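Leave the handrails alone

Our council wants every rental built before the eighties brought up to a single interior standard, and most of the submissions so far have been about insulation and wiring. I have no quarrel with either. My objection is to page 13 of the draft, where older timber fittings are listed for replacement with powder-coated steel.

I have managed rental flats for a long while and I can say what fails in them. Taps fail, exhaust fans fail, cheap laminate swells at the first leak. Solid timber gets knocked by couches and prams, and every few years somebody sands it back and gives it another coat. The last quote I had for refinishing a stairwell was a fraction of the $2607 Fenesik wanted to rip it out.
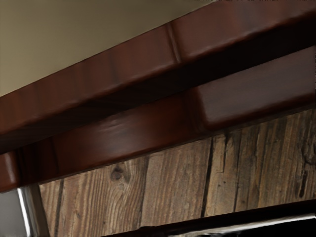
What tenants notice

Anel Kruger, who rents in the Flandlow building, told the September meeting she would sooner have a warm bedroom than a new banister. Two other tenants said much the same. The draft gives them both and lets the owner pass the cost on in rent.

The council should strike the fittings clause and spend its inspectors' time on heating, mould and locks. If a rail is loose, order it fixed within five days. If it is sound, its colour and age are none of the council's business.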